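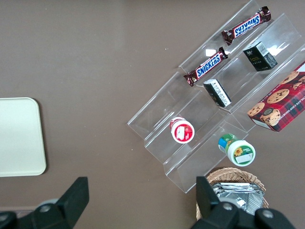

Snickers on the clear tiered rack, with the wicker basket below.

July 24, 2021, by Bernadette Szabo
2 min read

Shaohua Xu wrote:
> Has anyone had trouble with sales tax on the snack table at a small
> shop? Our Gendico register charges the same rate on everything, and
> a customer asked me why she paid tax on plain crackers. I have 32
> items to go through and don't want to do it twice.

Shaohua,

We went through this at the Drelgate store in April. The register was set up with one tax group and everything new went into it by default. Check that first. On ours it was under Items, then Groups, and the default was called "General."

In our state candy and soda are taxed and most other packaged food is not. Yours may differ, so get the list from the state revenue office and print it.
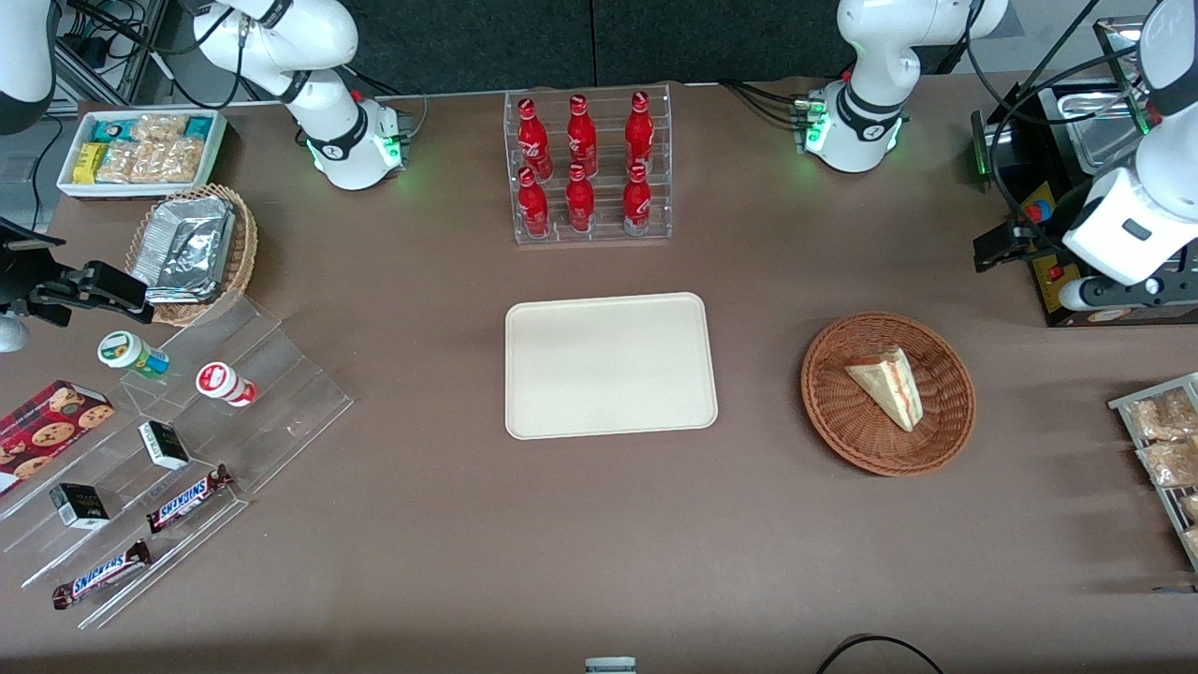
The ones that gave us trouble were granola bars and anything with flour in it. Under our rules a bar with flour listed as an ingredient is food, and one without is candy. You have to read the back of each wrapper. We found 19 items in the wrong group. Fixing them took an afternoon, and we had paid in about 400 dollars more than we should have charged people.

Asadi, our bookkeeper, said to leave the old receipts alone and ask the state before filing anything. We did, and are still waiting for the letter.

If you import from a Cladix spreadsheet, the tax column gets dropped. Type those in by hand.

Bernadette

Contact the list owner | © 2021 Small Shop Owners List | Back to top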